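Spills, Empties and Crumbs on the Bed: Tips for a Room Where People Eat and Drink

If the bed doubles as the couch, drinks end up on it. This page covers clearing them away, dealing with drips, and looking after a window sill that sits right behind the mattress. Most of it applies to a dorm room or studio as well.

Clear the empties before you touch the bedding

Take everything off before you pull a corner of the sheet. A can with a mouthful left in it will roll toward the low spot in the mattress and empty itself there. Pick up whatever is nearest the middle first and work out to the edges. Keep each can upright as you lift it and carry it upright to the sink.

Two bags are enough. Cans and plastic bottles go in one, paper cups in the other. Most paper cups have a thin plastic lining and many towns won't take them with paper recycling, so check your local list. In Mustdale they go in the regular trash.

Don't stack cups that still have liquid in them. Tip them out in the sink, then nest them.

Put bottle caps back on if your recycler accepts them that way. A 500 ml bottle squashes flat more easily if you press the air out first and then twist the cap on. 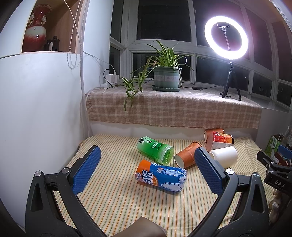 Cans, a green tea bottle and cups lying on a striped sheet. Lift these off before stripping the bed.

Check for drips

Run a dry hand over the sheet where each cup or can was lying. Sugar dries sticky and is easier to feel than to see, especially on a cream or patterned sheet. Lift the sheet and check the mattress pad too.

Soda and juice: Blot, don't rub. Rinse from the back of the fabric with cold water, then work in a drop of dish soap. Leave it 10 minutes and rinse again.

Tea, including green tea: Cold water first, then one part white vinegar to two parts water, dabbed on with a clean cloth. Rinse. Test on a hem if the sheet has colored stripes.

Coffee with milk: Treat as for tea, but use a little liquid laundry detergent before the wash. Don't put it in the dryer until the mark is gone.

Mattress: Use as little water as you can. Dab with a damp cloth and soap, dab again with plain water, press with a dry towel and stand a fan next to it. Baking soda left on for a few hours helps with smell. Vacuum it off afterward.

Washing

Cotton sheets can go in warm. Read the tag on anything with a woven stripe. Shake crumbs out over the tub or outdoors before the sheet goes in the machine, or they end up in the drain filter.

The sill behind the bed

A folded blanket makes a good cover for a deep bay window sill. It hides scuffs and keeps pots from scratching the paint. Let the fringe hang over the front but keep it clear of any heater. Shake it out when you change the sheets.

Always use a saucer under a pot that stands on fabric. Even so, carry the plant to the sink to water it, let it drain, and bring it back. Spider plants are a good choice for this spot. They like bright light without hot afternoon sun and they put up with a missed watering. Long trailing stems can be left to hang or snipped off and rooted in a glass of water. In November, move the pot back a few inches if the window is drafty.

Keeping it from happening again

Put a small trash can within reach of the bed. A Wornine 5 liter bin fits between most bed frames and the wall. A tray with a rim also helps, as long as it sits flat on something firm. Wash the tray with the dishes.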